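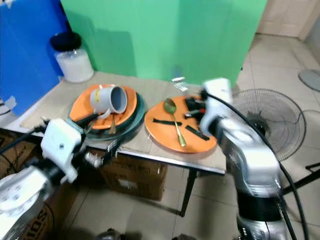 Home News Features Standards Subscribe

4 min read

Most two-arm test cells are commissioned against a checklist written for one arm. The Huvham practice note, revised in July, tries to correct this for table-clearing work, and its longest section deals with the start state: what lies on the table, and how it lies, before either arm is allowed to move. A mug set upright on a plate is graded as a simple start. A mug on its side on a plate, with a second plate under that one and a utensil handle running out beneath, is graded as a compound start, and a spoon laid diagonally across a separate plate adds a further grade. Under the note, results from different grades may not be pooled.

Montserrat Espinoza, who edited the section, says the grading came out of a dispute over figures. Two sites had each reported 200 runs of the same task. One had reset the dishes by hand from memory, the other from a printed layout, and the results could not be compared. "The arms were identical," she says. "The tables weren't."

Clause 9 covers the approach. Each gripper is assigned a side of the table, and neither may cross the midline while the other is closed on an object. Approach speed is capped within 30 mm of any rim. Cables running outside an arm must be checked for slack at full extension, and the check is repeated after every 1,000 cycles.

Attila Szalai, who audits cells for Bindier, would have preferred a stricter text on surroundings. The note asks for a plain backdrop in one colour but says little about what stands beside the table or on the floor. Seltisine's in-house rules require a marked clear zone on all sides. Huvham recommends one.

Comments on the revision are open until the autumn.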